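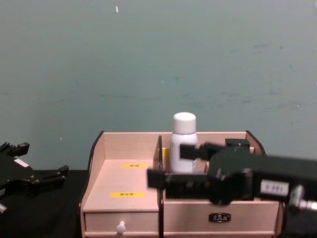
Bevan Prendergast wrote in after my last post to say that I had been unfair to the new series of Pitlow, and that the slow episodes were the ones he played twice. He listens in the car, he said, and by the time he has parked he has usually forgotten there was a presenter at all. He also thought I should have mentioned the reading from Sarau, which he called the best half hour of radio he had heard this year.

I went back and listened again over the weekend, all 16 episodes, some of them while doing the ironing. I still think the first few are too long. The interviewer asks each writer where they grew up, then where they went to school, then when they first knew they wanted to write, and you can hear the writers getting ready for the third question while they are still answering the second. One of them laughs before it arrives.

Bevan is right about Sarau, though. I had skipped it because I had read the book and didn't much like it. It is a novel of 400 pages about two sisters running a ferry, and on paper I found the chapters on the engine hard going. Read aloud they are quite different. The author has a flat, quick voice and doesn't slow down for the important bits, so you hear the argument on the jetty at the same speed as the list of spare parts. I missed my stop.

The other one I would now recommend is the poetry programme from March. Hadia reads from her second collection, Tautahi, and between poems she talks about what she took out. There was a long poem about her grandfather's shop which she worked on for two winters and then dropped, keeping five lines for the end of another piece. She reads both versions of the ending. I preferred the old one, but I could see why she changed it.

What I would like is for them to leave more of the reading in. The Hadia programme runs to 70 minutes and the poems can't be more than a quarter of that. The rest is talk, and a fair amount of it is the presenter telling her what the poems are about. She is polite and says "yes, partly" a lot.

The sound is better than last series. They have got rid of the guitar that used to come in under people's last sentences. The volume still jumps between the studio and the phone interviews, and if you listen in bed with earphones, as I do, keep a finger near the button.

Two people asked how to get hold of the older programmes. As far as I can tell the first series has been taken down. I have a few saved on an old phone but the files have no titles, so I have been playing the start of each one and writing down who it is. I'll put the list up when I've finished it.

Next time I'll write about the short story prize, if the library gets the anthology in.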